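4.2 Gripper comparison on cloth folding

We ran the Clatton and Lozano grippers through the same folding task, 176 trials each, under the Listorer controller. Arms, table and cloths stayed the same. Only the fingers changed, along with our mood.

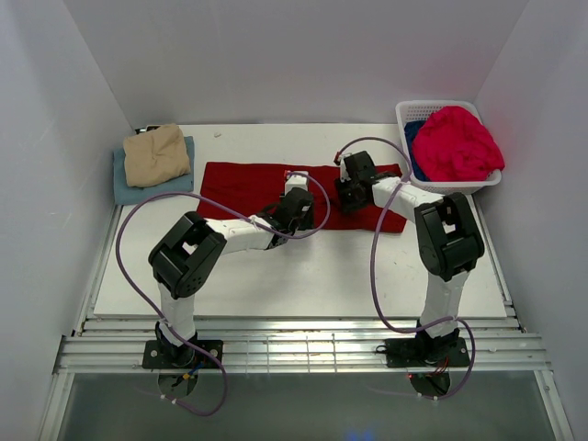
Figure 3. Two-arm cloth folding, top view of the workspace.

Most failures came at the second grasp. The Clatton pads picked up two layers when asked for one in 32 trials; the Lozano pads did so in 12, and then dropped the cloth in 19 others, as if to keep things fair. Grasps close together, like the pair over the red cloth in Figure 3, were the hardest for both, and the purple tubes looping over the forearms limited how far we could turn either wrist. Sotomayor's Stastamero planner treats tubes as a matter of faith, so we capped wrist rotation by hand.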